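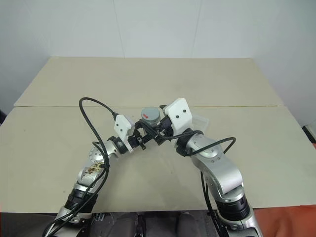 Flurlicht, Teil 1

Es geht los mit dem Thread, den ich seit Februar vor mir herschiebe: unser Flur und das Licht darin. Schmal, lang, kein Fenster, dunkle Türen auf beiden Seiten. Bisher hing da eine einzige Deckenlampe, die genau den Fleck vor dem Bad beleuchtet hat und sonst gar nichts.

Zur Vorgeschichte: Wir haben die Wohnung von Aranka Gulyás übernommen, samt Lampe. Sie meinte beim Auszug noch, an das Ding gewöhnt man sich. Tut man nicht! Ich habe zwei Winter lang meine Schuhe mit der Handytaschenlampe gesucht.

Erster Gedanke war natürlich: einfach eine hellere Birne rein. Hab ich gemacht. Ergebnis: Der Fleck vor dem Bad war jetzt gleißend und der Rest wirkte noch dunkler. Außerdem sieht man in so einem Licht von oben morgens im Spiegel aus wie nach drei Nächten ohne Schlaf.

Dann hat mir Ildikó Bozsik (macht beruflich Ladenbeleuchtung, ich darf sie immer mal nerven) am Telefon erklärt, dass in einem schmalen Flur die Wände hell sein müssen und der Boden viel weniger. Also Licht an die Wand, dann kommt einem der Raum gleich breiter vor. Leuchtet ein, haha.

Flurlicht, Teil 2

Wandleuchten also. Nächste Frage: Wie viele und wie weit raus dürfen die stehen? Bei uns bleibt neben der Kommode wenig Platz, und ich wollte nicht jedes Mal mit der Einkaufstasche dran hängen bleiben. Ich hab ein Stück Pappe gefaltet, mit Malerkrepp an die Wand geklebt und eine Woche so gelebt. Die erste Version habe ich am zweiten Tag mit der Schulter abgeräumt. Kann ich trotzdem sehr empfehlen.

Bei den Lampen selbst hab ich ewig geschwankt zwischen der Cotholm (flach, weißer Gips, kann man überstreichen) und der Grurnix, die so einen schönen runden Messingschirm hat. Die Grurnix ist hübscher, ganz klar. Strahlt aber nur nach unten und war damit bei uns raus. Ich trauere immer noch ein bisschen.

Also zwei Cotholm, im Abstand von je 50 cm neben den Türrahmen, damit keine Tür beim Aufgehen ihren Schatten über alles wirft. Budget waren 300 Euro für Lampen und Elektriker, hat knapp nicht gereicht. Der Dimmer kam noch dazu, den hatte ich komplett vergessen.

Elektriker war Gyula Tóth. Sehr netter Mann, sehr kurze Sätze. Hat sich die alte Leitung angeguckt, einmal tief geseufzt und sich dann einen Kaffee geben lassen. Die Schlitze in der Wand hab ich selbst wieder zugespachtelt, und im Streiflicht der neuen Lampen sieht man jetzt jede einzelne Stelle. Also bitte: VORHER mit einer Lampe schräg an der Wand langleuchten und schleifen, schleifen, schleifen.

Flurlicht, Teil 3

Farbe: Die Wände waren so ein kühles Weiß, das mit dem warmen Licht plötzlich gelblich-krank aussah. Jetzt ist es ein helles Sandbeige, matt. Die Decke haben wir weiß gelassen, und oben an der Wand läuft das Weiß noch 35 cm runter - die Idee ist von Anikó Nyitrai, die das in ihrem Treppenhaus genauso hat. Macht die Decke gefühlt niedriger, und bei Altbauhöhe ist das im Flur richtig gemütlich.

Wurde gefragt wegen des Spiegels: Der ist vom Trödel und hängt jetzt gegenüber der ersten Lampe, leicht versetzt. Genau gegenüber hatte ich ihn zuerst, da guckt man direkt ins Helle. Blöd.

Offen ist noch: Läufer ja oder nein (ich will einen, mein Mann will keinen, der Hund wurde nicht befragt) und was mit dem alten Deckenauslass passiert. Im Moment sitzt da eine Blindabdeckung und guckt mich an. Wer was Schönes ganz Flaches für die Decke kennt, gerne her damit!

Zuletzt aktualisiert: Juni 2024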